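Chapter 4: Who Owes What When a Deal Goes Wrong

When I started out in commercial law, I thought contracts were about the big stuff. Price, delivery, signatures, done! Then I spent most of my first September in practice reading one indemnity clause, over and over, and I've had a soft spot for the boring pages at the back ever since.

So this chapter is about those pages. We'll follow a supply agreement between two companies, Gosum (the seller) and Jutel (the buyer), from the first phone call right through to the angry letters. Gosum promised 800 units. Jutel paid a deposit, changed its mind on the colour, and then said the whole order was late. You've probably got a hunch already about who should win. Hang on to it, we'll test it in section 4.3.
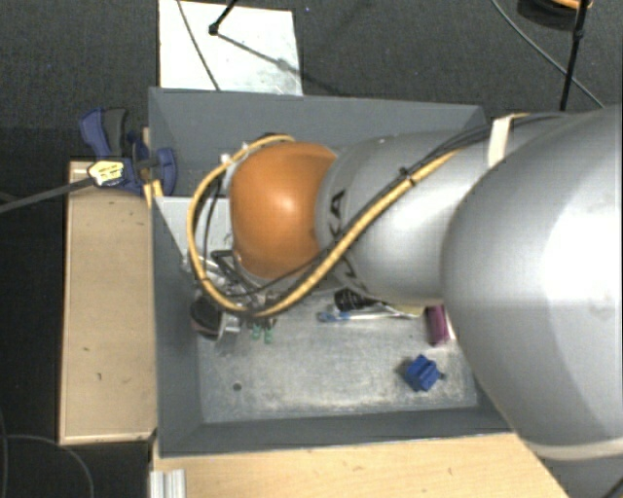
4.1 Before you read the clause

I always tell my students to read the definitions first, even though it's dull. In the Gosum agreement, "Delivery Date" takes up 29 words and sends you off to a schedule, and the schedule sends you back again. I had to draw arrows on the page (I still do this, in pencil). If a word has a capital letter, go and find out what it means before you argue about it.

Next, look for the cap. Gosum's liability stops at 80 per cent of the price paid, and there's a carve-out for fraud a bit further down that's very easy to miss on a first read.

4.2 What the parties said to each other

Now for the emails! Jutel's manager wrote on 29 September 2021 to say that a later delivery "should be fine". Is that a variation, a waiver, or just someone being polite at the end of a long day? Have a go at writing down your own answer before you turn to the agreement, which is set out in full on the next page.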